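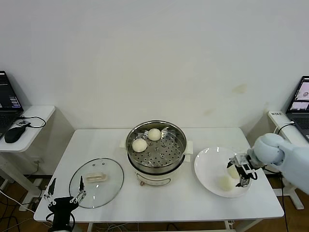 丸い蒸しまんじゅうと電気蒸し器

パックラフト「ドルソープ(Dolthorpe)」
レンタル装備 > 川と湖 > パックラフト
最終更新:7/3/22

背負って歩けて、着いた先で漕げる舟。ひとことで言えばそれだけなのですが、この「それだけ」が本当に楽しいんです! シー川(Shih)の上流は車道が途中で終わっていて、カヌーを担いで入るにはかなりの覚悟がいります。ドルソープなら、丸めてザックに入れて、森の道を歩いて、川原に着いたら膨らませて、そのまま下ってこられます。歩きと川下りが一日のなかでつながる気持ちよさは、ぜひ一度味わってみてほしいと思っています。

プリヴホルム(Privholm)の基地では、このドルソープを13艇そろえています。同じ型で統一しているので、グループで借りても進み方に差が出にくく、修理用の生地もバルブの部品も共通です。去年までは型も年式もばらばらで、整備担当のベンディク・ハルヴォルセンがいつも部品箱をひっくり返していました。今は棚がすっきりして、朝の貸し出しもずいぶん早くなりました。

主な仕様
品名:ドルソープ パックラフト
定員:大人一人(小さめの荷物を積載可)
本体重量:3kg
底:取り外しのできる空気式の座席マット付き
バルブ:大口径の給気バルブ、微調整用の口吹きバルブ
デッキ:着脱式スプレーデッキ(希望者のみ)
荷物の固定:船首側に固定用ループ、ベルト付き
収納時:ロール状にまとめ、付属の袋に収納
色:赤、または深緑(当日の在庫からお選びください)
対象:13歳以上の方。未成年の方は保護者と一緒にご利用ください

セットに含まれるもの
・ドルソープ本体
・ジェラー(Jelar)製の組み立て式パドル
・空気入れ用の軽量バッグ
・浮力のあるライフジャケット
・ヘルメット
・防水バッグ(着替え用)
・スローロープ(グループにつき一本)
・応急修理キット

ウェットスーツと川用の靴は別にお貸ししています。サイズが合うものから出てしまうので、予約のときに身長と靴のサイズを書いておいていただけると助かります。手袋は置いていません。手が冷えやすい方は薄手のものをお持ちください。

乗り心地のこと

最初に乗ったときは、たいてい皆さん笑い出します。ゴムまりに座っているような感じで、水面がとにかく近い! 底が平たくて幅があるので、見た目のころんとした印象よりずっと落ち着いています。流れのゆるいところで横を向いてお茶を飲むくらいは、練習なしでもできてしまいます。

そのかわり、まっすぐ進ませるのには少しコツがあります。力いっぱい漕ぐと、舟の鼻先が左右にぶんぶん振れてしまうんです。パドルを立て気味にして、つま先の横あたりに静かに入れ、腰の横で抜く。ストロークは短く、やわらかく。ガイドのオーダ・サンドベリは「スープをかき混ぜるつもりで」と教えていて、これがいちばん伝わるようです。湖の入り江を一往復するころには、だいたい思った方向に進めるようになります。

向かい風は苦手です。船体が軽くて背が高いぶん、風に押されます。湖を大きく横断するコースは朝のうちに終わらせるか、岸沿いを行くことをおすすめします。午後の湖は、晴れていても南からの風が立つ日が多いです。

岩には思ったより強いです。浅瀬でずりっと底をこすっても、まず破れることはありません。ただし、乾いた岩の上を引きずるのと、割れた枝の上に置くのはやめてください。穴の原因はほとんどが水の上ではなく、昼休みの川原で生まれています。

パドルについて

ジェラーのパドルは継ぎ目を外すとザックの横に差せる長さになります。軽いのに水をつかむ感触がしっかりしていて、基地のスタッフの間でもたいへん評判のいい一本です。ブレードの角度は変えられます。最初は左右がそろった角度で組んでお渡ししますので、慣れた方はお好みで調整してください。

砂がかむと継ぎ目が固くなります。外れないときは力任せにねじらず、川の水の中で軽く揺すってみてください。それでも動かなければ、そのまま持ち帰っていただいてかまいません。

膨らませ方

空気入れ用のバッグを本体のバルブにねじ込み、口を広げて空気をすくい、閉じて押しつぶします。これを繰り返すだけで、電動ポンプもいりません。はじめての方はここで意外と夢中になります。風があるときはバッグの口を風上に向けると、あっという間にふくらみます。

形ができたらバッグを外してバルブを閉め、口吹きの細い管で仕上げます。頬が少し疲れるくらいまで入れてください。そのあと一度舟を水に浮かべ、しばらくしてからもう一度空気を足します。水で冷やされると中の空気が縮んで、張りが落ちるからです。この追加のひと吹きを省くと、舟がくたっと折れた感じになって漕ぎにくくなります。

反対に、昼休みに日なたへ置いておくと空気がふくらみます。陸に上げたらバルブを少しゆるめておきましょう。再出発のときに閉め直すのをお忘れなく。

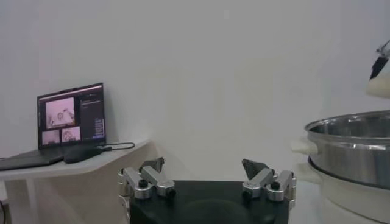 白いテーブルに開いたノートパソコン、右側には調理用の鍋

おすすめの使い方

湖の入り江でのんびり
はじめての方に。基地の桟橋から出て、葦の生えた岸をたどり、小さな砂浜で休んで戻ります。鳥が多く、静かに漂っているだけで近くまで来てくれることがあります。釣り竿を持ち込む方もいますが、針の扱いにはくれぐれもご注意を。許可証はご自身でご用意ください。

森を歩いてシー川を下る
いちばん人気で、私たちもいちばん好きなコースです。基地の裏から古い木材道を登り、峠の小屋で昼食をとり、向こう側の谷へ降ります。川原で舟をふくらませたら、あとは流れに乗って基地のすぐ下まで。途中に小さな瀬がいくつかあり、春の増水が終わったあとなら、波しぶきを浴びて歓声をあげるくらいのちょうどよい流れです。ガイド付きでのみご案内しています。

泊まりがけの旅
経験のある方向けに、3日間の貸し出しも行っています。荷物は船首にくくりつけます。重いものは低く、中央に。テントのポールのような尖ったものは必ず布で包んでください。ヴェンラ・マンニネンがこの形で湖から湖へつないで歩いた記録を基地の掲示板に貼っていて、手描きの地図がすばらしいので、出発前にぜひのぞいていってください。水場と、蚊の多い入り江の場所まで書いてあります。

季節

湖の氷が消えて水位が落ち着いたころに貸し出しを始め、11月に入ったらその年は終わりにします。夏の盛りはもちろん気持ちがいいのですが、個人的には葉の色が変わりはじめた時期の川が大好きです。水が澄んで、底の石まで見えて、虫もいなくなります。ただ水はかなり冷たいので、この時期はウェットスーツの着用をお願いしています。

水位が高い日は、シー川での使用をお断りすることがあります。判断は当日の朝、主任ガイドのトルモ・フィエルが橋の下の水位標を見て決めます。せっかく来ていただいたのに申し訳ないのですが、この判断だけは変えられません。その場合は湖のコースに振り替えるか、別の日に移していただけます。

借りる前に

・泳げること。水に顔をつけても慌てないこと。
・当日の朝、短い講習を受けていただきます。ひっくり返ったときの戻り方を、岸のそばで実際にやってみます。濡れます! 着替えをお忘れなく。
・お酒を飲んだ方にはお貸しできません。
・眼鏡の方は紐をつけてください。受付にも予備があります。
・携帯電話は防水ケースへ。谷の中ではほとんど電波が入りません。
・犬を乗せたいというご相談をよくいただきます。おとなしい小型犬で、爪を切ってあれば、湖に限り大丈夫です。犬用のライフジャケットはありません。

返却と手入れ

返却のときは、空気を抜かずにそのまま桟橋の横の芝生に上げておいてください。こちらで洗って、陰干しして、バルブの砂を落とします。濡れたまま巻くと生地が傷むので、乾かすのは私たちの仕事にさせてください。

泊まりがけの場合は、毎晩ざっと水気を拭いて、舟を裏返して低い場所に置きます。軽いので、夜の風で飛びます。木に結ぶか、石を入れた袋をつないでおきましょう。

小さな穴があいたら、まわりを拭いて、よく乾かして、修理キットの補修シートを貼ってください。角を丸く切るとはがれにくくなります。貼ったあとは手のひらで押さえてしばらく温めます。戻ってきたら、どこに貼ったか教えてください。ふつうに使っていてできた穴に、修理代はいただいていません。黙って返されるのがいちばん困ります。次の方が川の上で気づくことになりますので。

使った方の声から

「歩いてきた道を、川から見上げるのが不思議でした。同じ谷なのに別の場所みたいで。」

「中学生の息子のほうがすぐ上手になり、ずっと置いていかれました。くやしいのでまた来ます。」

「座席マットの空気は少なめのほうが安定しました。背の高い人は試してみてください。」

最後のご意見はそのとおりで、背の高い方には講習のときに座席の空気を少し抜いてみるようお伝えするようになりました。

よくいただく質問

二人で乗れますか。
ドルソープは一人用です。小さなお子さんと一緒に乗りたい方には、同じ湖で使える安定のよいカヌーがあります。カヌーのページをご覧ください。

自分のザックで運べますか。
中くらいの登山用ザックなら入ります。ライフジャケットはかさばるので、外側にくくりつけるのが楽です。大きめのザックも3個だけですが、受付でお貸しできます。早い者勝ちです。

スプレーデッキは必要ですか。
湖では使わない方がほとんどです。川では水が入りにくくなって暖かい反面、乗り降りに慣れがいります。はじめての方にはなしをおすすめしています。

舟を買い取ることはできますか。
シーズンの終わりに、使い込んだ艇をお譲りすることがあります。補修跡もそのまま、どこをどう直したかの記録をつけてお渡しします。希望される方はヨナタン・ソルヘイムまでご連絡ください。

ご予約

予約フォームの「装備」欄でドルソープを選び、人数、身長、体重、靴のサイズ、川の経験をご記入ください。経験の欄は「なし」で大丈夫です。シー川のコースをご希望の方は、備考欄に歩くペースについてひとこと書いていただけると、班分けの参考になります。

受付は基地の青い扉の建物です。着いたら裏手の艇庫にも声をかけてください。たいてい誰かが舟をふくらませています。

関連する装備
組み立て式パドル ジェラー
防水バッグ各種
ウェットスーツと川用の靴
安定型カヌー(親子向け)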